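Dusex makes the Geva hook panel in two sizes and one color, white, and sells it mostly to people who have run out of floor. We've stocked it at Buvcombe since May. This page is longer than the one Dusex supplied, which used the word "transform" four times and left out the weight.

## What you get

- One upright panel, white, finished on both faces
- Knobs in blue, each with a metal hook under it
- Wall brackets, with screws for wood studs
- A paper template for the brackets
- No anchors for drywall. Buy your own.

The panel arrives flat with the knobs in a bag. Fitting the knobs is easy. Fitting the brackets is less easy if your wall isn't straight, and most walls aren't. Dusex says one person can do it. One person can, if that person has a helper for the last five minutes.

## Where it works

The Geva was drawn up as hallway storage for coats and bags. We don't think much of it for coats. The hooks are small, and a winter coat with a thin hanging loop will go on while a winter coat without one will slide off. Wet umbrellas drip down the face of the panel and leave streaks that need wiping the same day.

Where we do like it is anywhere with a lot of light, awkward things that already have a loop or a hole on them. Soft toys. Small goods in clear packs. Keys, lanyards, the dog's second leash. If you run a shop counter, a classroom corner or a kids' room and the same eight things keep ending up on the table, hanging them does help, up to a point. The point comes when every hook is in use and the ninth thing goes on the table anyway.

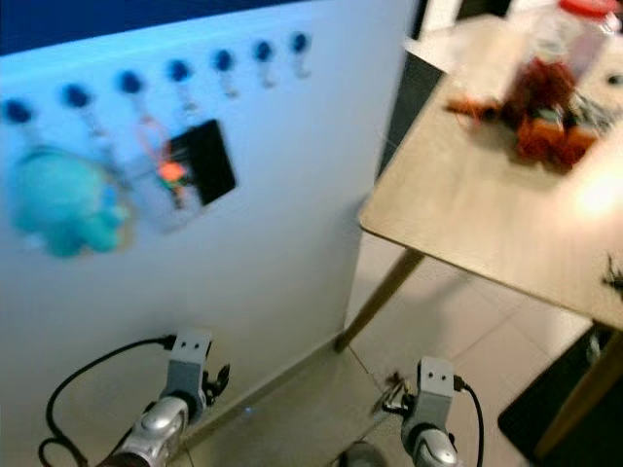 Jade Ellwood wrote to us after a couple of months with hers and said the hooks are fine but the spacing isn't: anything plump takes up its own hook and half of the next one, so she never gets to use the full row. She'd have paid more for a panel with fewer hooks set farther apart.

We think she's right, and we passed it on. Dusex answered that the spacing was "optimized for everyday items," and we don't know what that means either. If you plan to hang soft toys, work on the basis of every other hook and treat anything beyond that as luck.

## Weight

The maker's sheet gives a limit of 2 kg per hook. We'd stay well under it. The hooks themselves will probably take it, but the knobs start to turn under an off-center load, and once a knob has worked loose it needs tightening from the back – meaning the panel has to come off the wall. We did this once with the store sample and would prefer not to do it again.

Packs on a string loop behave better than packs hung by a punched hole in the card. The loop gives a little when somebody pulls at it. The hole tears.

## Color

Blue knobs on white, and that's your lot. Dusex had a red version listed in an older price sheet but we've never been able to order it. Under warm bulbs the blue looks duller than it does in daylight. The white is a plain, slightly cold white, and it'll show up against a cream wall. Against a dark wall it looks sharp, and shows every fingerprint.

## Cleaning

Damp cloth, dish soap, dry it off. Don't use the scrubbing side of a sponge. The metal hooks have kept their shine on our sample so far, though that one lives in a dry room and we can't speak for bathrooms. Dusex says "suitable for humid spaces" on the box and nothing about it in the warranty. Make of that what you like.

## Compared with the Tekin rail

People ask, so:

| | Geva panel | Tekin rail |
|---|---|---|
| Order number | 1078 | 414 |
| Hooks | Fixed | Slide along |
| Protects the wall behind | Yes | No |
| Can be shortened | No | Yes, with a hacksaw |
| Brackets included | Yes | Yes |
| Easy to move later | Not very | Fairly |

The Tekin is the better buy if you only want hooks. It costs less and the sliding hooks solve the problem described above. It also rattles, and small hands will run all the hooks down to one end within a day. The Geva is the better buy if your wall is already scuffed and you'd like to stop looking at it.

## Things the box claims

**"Tool-free assembly."** True for the knobs. You need a drill for the brackets.

**"Child friendly."** The knobs are round and there are no sharp corners on the panel. The metal hooks are still metal hooks. Mount them well above or well below a child's eye level, and never leave long loops of cord where a small child can reach them.

**"Frees up your table."** We had a table next to the sample for the whole time it was up. Some of the stuff went on the hooks. Jars don't hang. Neither does anything with a cable on it, unless you enjoy untangling. You'll still want a box or a drawer for the rest.

**"Designed to last."** Ask us again in a few years.

## Ordering

Panels go out from Buvcombe in a flat carton. Check the corners before you sign for it – corner dents are the usual damage, and the carrier will argue if you report them later. Spare knobs and hooks are sold as pairs, and we keep a small number behind the counter. They aren't listed online, so call or come in.

Returns are accepted if the brackets haven't been screwed to anything. We won't take back a panel with the template glued to it.

The larger size is out of stock until Dusex tells us otherwise. We had a delivery date from them and it went by.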